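3.2 Hanging storage and the rotating stand

The second group of storage fixtures consists of those from which items are hung. Households in our interviews used them for mugs, keys, hair ties, ribbons, measuring spoons and dog leads, often several of these on the same fixture. We looked at wall rails, over-door hooks and freestanding trees. The freestanding tree turned out to be the hardest to describe with the terms used in Section 2, and most of this section deals with it.

A tree differs from a rail in that its hooks face different ways. A person standing at a rail reaches every hook with nearly the same movement of the wrist. At a tree, the hooks on the near side are easy to reach and those on the far side need either a longer reach around the pole or a turn of the whole stand. Of the 64 people who kept a diary for us, most wrote that they filled the near hooks first and left the far ones bare until they had no choice. Wada and Sekiguchi found the same pattern in their study of coat stands in shared offices.

Light, flat items behave differently from mugs. A mug has a stiff handle and stays where it is put. A strip of ribbon or soft band has to be opened or folded over the hook, and it hangs down along the pole where it can catch on anything that sticks out lower down. Diary keepers complained about this more than about any other problem with trees – one of them moved all her hair bands to a drawer after 2 weeks. 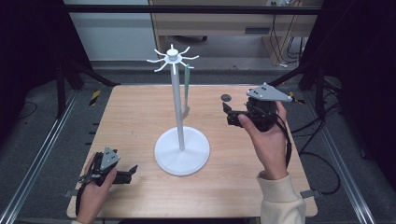
Figure 4. Mug tree with eight curved arms at the top of the pole and a pale green strip hanging from one of them.

The height of the hooks also matters. When all the arms leave the pole at the same level, long items hang side by side and are easy to tell apart, but they swing into each other when one is taken. When the arms are spread over two or three levels, the items are kept apart and the lower ones are partly hidden by the upper ones. Our diary keepers did not agree on which they preferred. Those who hung mugs liked several levels. Those who hung ribbons and bands liked a single level, and a few had taken the lower hooks off.

We coded each entry for the item, the hook side (near, far, left or right) and whether the person turned the stand. This gave 1,594 entries. Darko and Tsuchiya coded them separately and settled differences by talking them through on Monday afternoons. Entries in which the item fell were kept in the set and marked, as were those in which the stand tipped. Tipping was reported mainly for stands with narrow bases that were loaded on one side only.

Two points carry over to the next section. Side of hook should be recorded for every freestanding fixture, even when the diary keeper does not mention it – a short follow-up question was enough in nearly all cases. Soft items should be kept as a class of their own, apart from mugs and utensils. Section 3.3 applies the same coding to drawers and open trays.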